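Multley game club gets its green tables back

Print this story | E-mail this story

The Thursday card and board game evenings at the Multley hall are on again, and the regulars will be glad to hear that the old tables have been given new green cloths, which was badly needed after so many years of spilled tea, candle wax and one very unfortunate plate of gravy.

Quang Kim, a retired upholsterer who learned bridge at the hall and has hardly missed an evening in all the time he's lived here, offered to do the work if the club would buy the material. The money came out of the spring bake sale, which brought in $298 - and then somebody's grandson emptied his pockets at the door and made it an even $300, which got a nice round of applause.
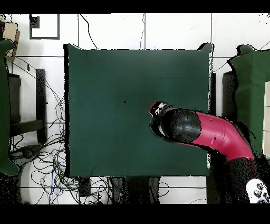

A square table in its dark green cloth.

Kim says he went back and forth for quite a while over the color, and even took a few scraps home to look at under the kitchen lamp, before settling on a dark green that is easy on the eyes when you've been staring at your cards all evening. The cloths are not glued down, so they can come off for washing, and he asks players to smooth out the corners before they deal and to please keep drinks on the side shelf.

Hưng Vương, who draws up the seating for the bridge players, has room for a few more pairs, and beginners are as welcome as anyone. Doors open at 6:30 p.m. and play starts at 7. Admission is $2, with coffee and cake included for as long as the cake lasts, and there are 50 new score pads in the cupboard, so you only need to bring yourself and a pencil.

Contact us | Copyright Multley Hall News | Back to top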